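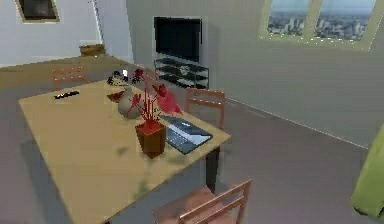 *Dining table in the simulated apartment, seen from the near side.*

# Stostdale Table Tasks

This repository keeps the dataset and the small tools of the student robotics club at Stostdale College. The work is our term project. We teach a simulated home robot to find an object on a table when it receives a short written instruction, such as "go to the laptop" or "find the vase".

Last updated: 24 Aug 2026

## What is inside

- `episodes/` : 977 recorded episodes, one folder for each
- `instructions.csv` : the written instruction for every episode
- `splits/` : lists for training, validation and test
- `tools/replay.py` : plays one episode again in the simulator
- `tools/check.py` : searches for missing files and wrong names

Every episode folder has the colour views, the depth views, the robot position at each step, and a text file with the result. An episode ends when the robot gives the stop signal or when it reaches 400 steps.

## How we made the episodes

We used Wundell, the simulator which our college has installed in the computer room. The rooms are ready-made apartments. We did not build furniture, but we changed the place of small objects between the episodes. A member of the club drives the robot with the keyboard, and another member writes the instruction before the driving starts. The driver can read the instruction but cannot see the map.

In the dining table layout the remote control lies far from the plant, near the edge of the table. The vase stands close behind the plant, and the leaves reach higher than the top of it. This layout is difficult for our model. It often stops correctly for "laptop" and wrongly for "vase". Please look at it separately if you compare your results with ours.

## Names of objects

We use one word for one object in the labels. In the instructions the writers were free, so you will find "telly", "TV" and "television" for the same thing. The file `synonyms.txt` joins them to the label.

Some objects are not clear at our resolution. When the members could not agree on the name, the label is `unknown`. Do not use these objects as targets. They are still good as obstacles or as distraction.

## Running the replay

```
pip install -r requirements.txt
python tools/replay.py --episode 11
```

The first start is slow. If the window stays grey, close it and start again with `--no-shadows`. On the older machines of the computer room this option is always needed.

## Baseline

The baseline model is called Thampi. It is a small network with two parts, one for the text and one for the views. We trained it with 5 different seeds and we report the mean value. The numbers are in `results/baseline.csv`, together with the settings for each seed. Please do not choose only the best seed when you report.

## Known problems

- Some instructions have spelling mistakes. We left them as they were written.
- The depth values behind window glass are not correct.
- Instructions are in English only, and most of us learned English at school.
- In early episodes the robot can pass through the corner of a chair. They are marked with `collision_bug = 1`.

## Licence and use

The instructions and labels are free to use for study and teaching. For the apartment models you must follow the licence of the simulator. The club will use the same data for the Zostetti student competition in November, therefore the test targets are not published before it. After the competition we will add them in `splits/test_targets.csv`.

If you find an error, please open an issue and write the episode number in the title.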